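Planeamento a dois braços: a Prollen reescreve o seu software de controlo

A equipa de software da Prollen concluiu em julho a revisão do planeador de movimentos que coordena pares de braços robóticos sobre uma mesma mesa de trabalho. O projeto, designado Skumside, é dirigido por Haiyan Tang, responsável pela área de planeamento, em conjunto com Edgardo Lacson, da área de perceção.

Segundo Haiyan Tang, a versão anterior tratava cada braço como um sistema autónomo e recorria a uma zona de exclusão central. "Um dos braços ficava parado à espera do outro, mesmo quando as trajetórias não se cruzavam", explica. O novo planeador reserva volumes no espaço e no tempo, e recalcula a reserva a cada 300 milissegundos.

A perceção colocou dificuldades de outra ordem. Edgardo Lacson refere que as embalagens flexíveis mudam de forma ao serem agarradas e que a frente e o verso do mesmo produto pouco têm em comum para o classificador. "Tínhamos um modelo que reconhecia muito bem a frente. Com o verso, confundia a costura com a borda da embalagem", recorda. O conjunto de validação atual inclui 198 disposições, com pacotes inclinados, virados ou parcialmente ocultos por uma pinça.

Quanto à atribuição de tarefas, a decisão cabe a um módulo próprio, denominado Arkel, que compara o custo de alcance dos dois braços antes de cada recolha. Haiyan Tang admite que o critério ainda é simples - distância e orientação do pulso - e que falta ponderar o espaço restante na caixa de destino. 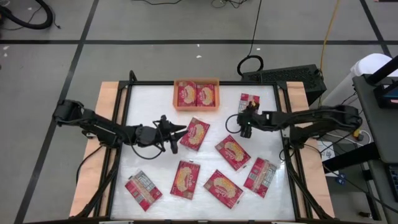
"Colocar o primeiro pacote é fácil. A partir do terceiro, a ordem começa a contar", afirma a responsável. A integração desse critério está prevista para a próxima versão do módulo.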